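Drisa Fiber Boards > Finishing and Care > Washing wool-stuffed things without wrecking them

28 replies, showing the most helpful

mossy_bobbin
Started in March, still going, so I'm finally making a thread. I want to talk about washing things that are stuffed with wool. Pillows, draft stoppers, baby quilts, all of it. I switched from polyester fill to wool two years ago and I love it so much I've been stuffing everything in the house (my neck pillow is a dream, you have no idea). But every guide I find covers yarn and sweaters and then just stops. What do you do when the wool is on the inside? Do you open the seam and take it out? Do you soak the whole thing? Tell me everything!

tannerhill54
Whole thing, cool water, in the bathtub. Little bit of wool wash, push down, walk away for half an hour. Don't swish. Drain, press, fill again for the rinse at the same temperature. I've done all my cushions this way and they come out lovely.

quiltsandcoffee
Oh, I have to disagree with tannerhill54 here, sorry! A soaked pillow takes forever to dry in the middle. I had one go sour on me in a humid summer and that smell does not leave. I unpick about a hand's width of seam, pull the fill out, wash the cover in the machine and the wool in a mesh bag in the sink. Then I tease it back apart by hand and restuff. Yes it takes an evening. I put a movie on.

tannerhill54
Where do you live though? I'm in dry country and mine are done by the next afternoon on a rack. I wouldn't unpick a good ladder stitch for anything.

quiltsandcoffee
Near Altadton, by the water. Towels don't even dry here, so fair point, climate matters a lot.

woolly_mammal
Has anyone tried the Greltska carded batting? I got a bag at the Altadton fiber fair and it washes so much better than the loose stuff I was using. It holds together in the bag and you can pull it open again afterward with your fingers. The loose fill I had before came out as a bunch of hard little meatballs.

mossy_bobbin
Meatballs!! Yes, that's exactly what happened to my first draft stopper. I thought I'd used water that was too hot.

woolly_mammal
Might have been hot, might have been too much moving around. Either one will felt it. I don't let it go over 87 degrees (that's Fahrenheit, for our friends overseas) and I keep my hands still.

pinfeather
Can I say something unpopular? Most of these things don't need washing. Wool airs out. I hang my pillows on the porch on a cold dry morning, turn them at lunch, bring them in before supper. If there's a spot I dab the spot. My oldest cushion has never been in water and it's still springy.

quiltsandcoffee
You don't have a dog, do you.

pinfeather
I have a very small dog. He has his own cushion and that one gets washed, ha.

tannerhill54
I'm with pinfeather about halfway. Airing for dust, washing for anything sticky. But a baby quilt is going to need water sooner or later, and I'd want it made so it can take it.

mossy_bobbin
This is so helpful, thank you all! So it sounds like it comes down to how dry your house is and how fussy the fill is. One more thing I'm stuck on: white covers. I adore a fuzzy white fabric, but I'm scared of the gray look they get after a few washes. Does anybody have a trick for keeping the pile soft and bright?
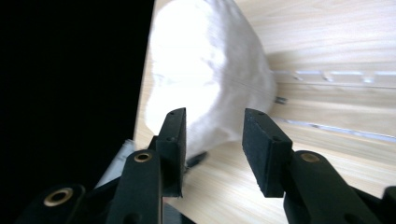 I've been using the Lombardi wool soap, the unscented one, and I like it a lot, but I wonder if I'm leaving some of it behind. My rinse water never looks totally clear.

woolly_mammal
That'll be it! Leftover soap grabs dirt. Use half of what you're using now and rinse one more time than you think you need. When the cover is almost dry, go over it with a soft baby brush, all in one direction and then back the other way. It fluffs right up.

tannerhill54
A splash of white vinegar in the last rinse. I've done it for years.

quiltsandcoffee
I stopped with the vinegar, it never did a thing for me except make the bathroom smell like pickles. The brush, yes, absolutely. I love that brush.

tannerhill54
You're using too much, then. Two tablespoons to a sinkful and you can't smell it once it dries.

pinfeather
Dry it out of direct sun too. I had a cream one go yellow down one side where it faced the window.

mossy_bobbin
Ordering a brush tonight! I'm going to do one pillow whole in the tub and one with the seam opened, same fill in both, and see which one I'd want to sleep on. I'll report back.

quiltsandcoffee
Team seam. Weigh the fill before and after if you have a kitchen scale, it's a great way to tell if it's dry.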